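# How many demos before my arm stops wandering off?

**Leanne Rowbotham**

Hi all! I finally have my Nenatell arm moving under remote control and I'm having a blast with it. The job is simple: reach over to the white panel at the back of the bench, touch it lightly with a finger, come home. I drive it with the little leader handle and record everything from the wrist camera.

I did 38 demos in one evening (couldn't stop!) and trained overnight. The arm sets off beautifully, then drifts sideways near the panel and sort of hovers there. Do I need way more demos, or am I teaching it badly? It's so close!!

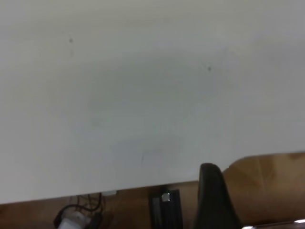 Try varying your starting spots before you record anything else, says Wendy Birkett.

If every run begins from the same pose, the policy has only ever seen one path, and the first small drift takes it somewhere new. I had the same hovering on my Hebden and fixed it with 20 extra demos where I steered off course on purpose and then came back. Trim the off-course part out and keep the recovery. It was such a fun afternoon when it finally worked!

Also, a plain white surface gives a wrist camera very little to go on up close. I'd stick a bit of colored tape where you want the touch, and leave it there for training and for testing. And go slow on the last stretch. When I rush with the handle, I get jerky data and then a jerky robot.

**Clanivus**

more demos. i did 300 and it was fine

**Iditz**

Love this project! Wendy's right about the recoveries. One more thing to check is whether you pause before the touch while you line things up. I did that in nearly all of mine, and the arm learned to pause too, sometimes forever. Cut the still parts and retrain on the same 38 first, it costs you nothing but a night.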